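Search the help pages
Search
All topics

Custom emoji on our campaign hashtag disappeared, how do I get it back?

Rūta Mockus
I run the social accounts for a city council candidate in Carkaston. In August we paid for a hashtag with a little picture that pops up after it when people post. Ours was a green bicycle. It worked fine for 30 days, and yesterday morning it was gone, even from older posts. The tag itself still works as a link. We had over 900 posts with it, and some people think we took the picture down on purpose. I booked it through an agency called Masteck and the person I dealt with has left. Is there a setting I missed, or did it just run out?

Priit Ramanauskas
It ran out. These are booked for a set period, and when the period ends the picture stops showing everywhere, old posts included. It isn't stored in the post. The site adds it when the page loads, so once the booking is over you only see the plain text.

Look at the order form Masteck sent you. There should be a start date and an end date, usually on the second page. If the end date has passed, your only choice is to book again. 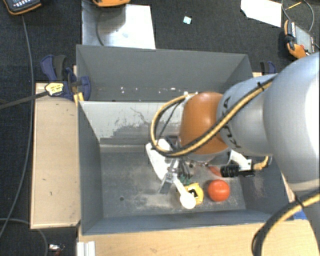

Before you pay for more time, check how many of those posts came from people who can vote in your city. I helped on a school board race where the tag got 748 posts and 103 of them were from one guy arguing with himself about parking. We didn't renew. We put the money into yard signs and a mailing.

Also, if you have screenshots with the bicycle showing, keep them. You can still use those in your own posts - just ask the people whose names are in them.

Povilas Koppel
had the same thing happen, try logging out and back in, or clear the app's cache. worked for me

Dzintra Rebane
Logging out won't help if it's gone for everyone. Rūta, ask a friend to look at the tag on their own phone. If they can't see the bicycle either, Priit is right.

One more thing - make sure the tag is spelled the same way it was on the order. Ours had an accent in it, for a candidate named Kalniņš, and the picture only showed up on the version without the accent. It took us a week to notice.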